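Herath hardware shop to sort leftover parts for repair groups

A hardware shop in Herath will spend February sorting its leftover metal fittings so that local repair groups can use them, the owners said.

Transtead, which has sold brackets, hinges and pipe fittings in the town for 43 years, is clearing the storeroom behind its main counter. Much of the stock there was returned by customers or came out of torn packaging, and it has never been put back on the shelves.

Lakmal Akanda, who is running the project, said the store has 446 kinds of small parts on its books and has been holding more than 100 boxes of unsorted pieces.

"People come in wanting one bracket to fix one shelf," Akanda said. "We probably had it in the back, but it would have taken an afternoon to find."
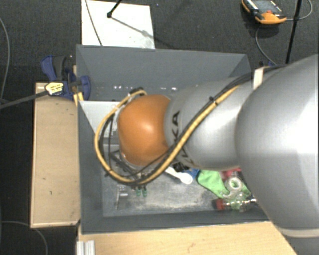 Parts are being grouped first by type and then by size. Brackets and other mounting pieces will be done first, followed by hinges and pipe fittings. Anything bent or missing a piece will go to a scrap dealer in Dredau.

The sorted parts will be offered to repair groups at no charge. The Hutedari repair club, which meets at the town library, has asked for small brackets and short lengths of pipe. Akanda said the club handed in a list of what it runs out of most often, and those items will be set aside.

Whatever the groups do not take will go on sale at the front counter in March, priced by weight. The store will keep its usual hours during the work, but the side entrance will be closed until 2 p.m. while boxes are moved.

Groups that want parts can leave a list at the counter.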